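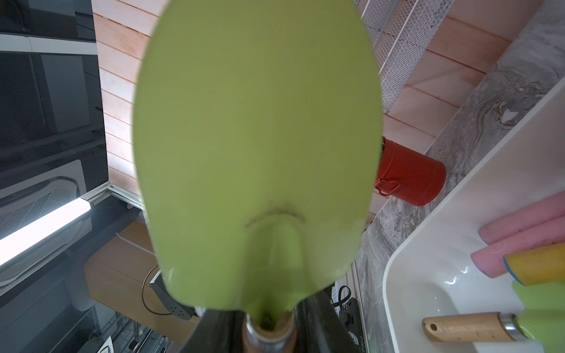
11 July 2023, Haslam cell, gripper and wrist camera

I write this in the order I did it, so that Marjorie can follow when she takes over the cell.

Complaint from the last shift: the tool grasp was not repeatable. The arm went to the correct place, the fingers closed, but the trowel turned a little in the grip during the lift. In the log it is only a "grasp width warning", code 507, and the arm continues. I think we should make it a stop, but this is for discussion.

Started with the fingers. Took both off and cleaned the inside faces with alcohol and a lint-free cloth. The left pad was smooth like glass in the lower half, the right one was still good. Changed both, because with one old and one new the tool is pushed to the side. The pads are from the Mukau box, second drawer. There are 2 pairs left, please order.

The screws of the left finger were not tight. One I could turn by hand. I put a small drop of thread lock (the blue, not the red!) and tightened in two steps. Marked the heads with paint pen. If the paint line is broken next time, the screw has moved.

Then the grasp point. Our taught point was on the wooden handle, quite low, and the handle is round and becomes thinner there. I moved the point up, near the metal collar. With the fingers near the collar the blade stands in front of the wrist camera and covers very much of the view. For the lift this does not matter, but the placing step needs to see the tray. So I added a waypoint where the wrist is tilted before placing. It costs a little time in each cycle. Larkbridge did not ask for speed, so I leave it.

Camera: cleaned the lens, checked that the bracket has no play. Did the hand-eye calibration again with the small board, 16 poses. The result was better than the old file, I saved it beside the old one and did not overwrite. The exposure I fixed by hand. On automatic it changes each time the light bar comes into view, and then the green of the blade goes nearly to yellow and the color filter loses it.

Cable: the wrist cable was pulled too short when joint 6 is at the end of its range. Opened the clamp at the elbow, gave it about two fingers of slack, closed again. Moved the joint slowly by hand to both ends and it does not touch the frame.

Force setting: I went down one step. With the new pads we do not need so much, and I do not want marks on the wood.

Still open:
- Gutine script for the homing still waits 2000 ms after the gripper opens. I do not know who put this or why. Ask Marjorie Furnival before removing.
- Grease for the finger slides, last done in December according to the sticker. I did not do it today, we have only the wrong type.
- Teach the collar grasp for the second garden tool also. Its blade is a paler green, so the filter needs its own values.
- Copy the new calibration file to the backup disk. The disk was in use.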